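We use cookies to remember your preferences and see how many people read our pages. Accept all / Manage settings

Does anyone read the washing label? My project report on clothes care at Fomholm halls

I picked this topic because I shrank a jumper in October and was properly upset about it (it was my favourite, and now it would fit a large teddy). My tutor said to write about something I cared about, so there we are!

How I did it

I put a short survey on the Fomholm halls page and left it up until the end of the month. It went out to 3708 students and I got 1109 replies, far more than I'd hoped for. I think the prize draw helped. I also went through the care pages of two clothes shops, Jacquet and Filik, to see how they explain the little symbols.

Most people said they wash everything together at 40 and hope for the best. Quite a few thought the circle symbol meant tumble drying, when a plain circle is for dry cleaning (I got that one wrong myself until I started this).

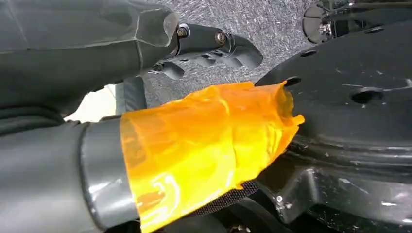
What I found

Of the replies, 1091 were complete enough to use. The symbol people knew best was the iron, which makes sense as it looks like an iron. The worst was the square with a line across the middle, meaning dry flat. That's the one that would have saved my jumper!

Jacquet has a really clear page with the words next to each symbol. Filik just shows the symbols in a row, and I had to go elsewhere to look half of them up.

What I'd change

I'd ask fewer questions, as people got bored near the end and started skipping. I'd also like to try it at Plusaritz, where the halls are bigger and the machines are newer, and see if the answers come out the same.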